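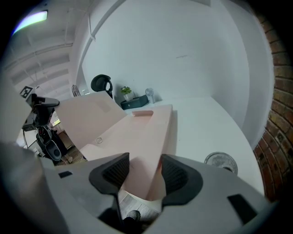 Item 4, grip check: pink folded board held between the ribbed finger pads, table behind.

Hand-held gripper checklist, Lilutine folding study
Completed June 17, 2026, before the afternoon recordings

1. Finger pads - OK
Grooves clean on both sides, no shine or flat spots. Please keep wiping them with a dry cloth; the spray we tried in May left them slick for a whole morning and we lost a good deal of nice work.

2. Gray shell and slots - OK
No cracks. I ran a thumb along the rounded edges as well and found nothing sharp.

3. Trigger travel - OK, with a note
Opens and closes fully, a touch stiff on the first few squeezes. I would be so grateful if everyone gave it 10 slow squeezes before starting.

4. Grip on folded board - OK
Held for 60 seconds without slipping, and the creases came away unmarked. The Jukeo method learns from how people hold the panels, so do take your time here and let your hands move the way they naturally would.

5. Camera view - OK
Both pads in view, and the marker on the arm assembly is clear of anything that might cover it.

6. Table - needs attention
Glass piece still on the right-hand side. It's lovely to have things handy, but please move it before the wide folds, as 5 of the last recordings had to be set aside for bumps.

7. Storage - OK
Last saved recording is number 2568. Copied to the Eltance drive and opened once to be sure it plays.

Result: cleared for use once item 6 is done
Next check: before the Dumitrescu comparison runs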